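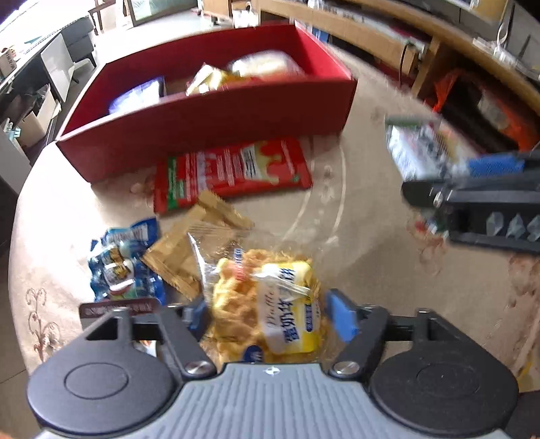
How full should the snack box be?

Fill it up to the top edge of the walls and stop there. If a bag stands higher than the wall, lay it down or move it to the next box.

4. Packing the snacks

Before you begin, put the open box on a flat table, near the back, so that the front of the table stays free for sorting. A round table is also good.

4.1 Spread all the packages on the table. Do not make a pile.

4.2 Check every package for a small hole or an open seam. Put a damaged one aside.

4.3 Place the flat and strong packages first, standing along the walls.

4.4 Place the soft bags in the middle. Waffles and bread go in last, because they break or become flat under weight.

4.5 Write the box number on the Nodden packing sheet (form 242).

Note: Bags with much air inside take more room than you expect. Please do not press the air out, it protects the food.

Caution: Do not put glass jars or drinks in the same box with biscuits.

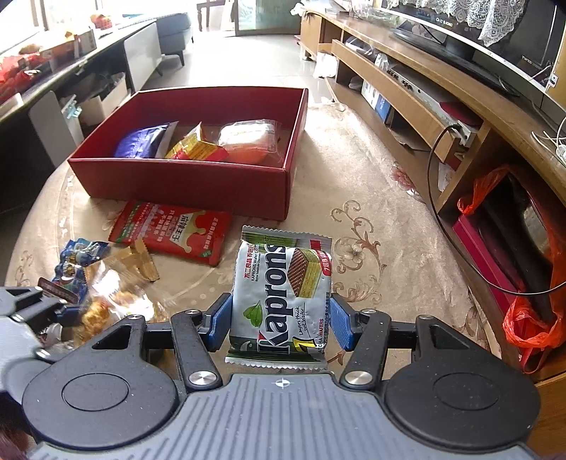

Where do I hold a wafer packet when I put it in the box?

Hold it by the two long sides, with light pressure, and keep it upright. The ends with the teeth can tear when you pull on them, and the wafers crack easily if you press the wide face.

4.6 Slide thin packets into the gaps which are left between the bigger ones. The label should look to the front.

4.7 Leave the box open until the sheet is complete. Then carry it with two hands to the Korumon shelf, row 2.

Caution: Never stack a second box on an open one.

For missing packing sheets, ask at the Jallano desk, extension 188.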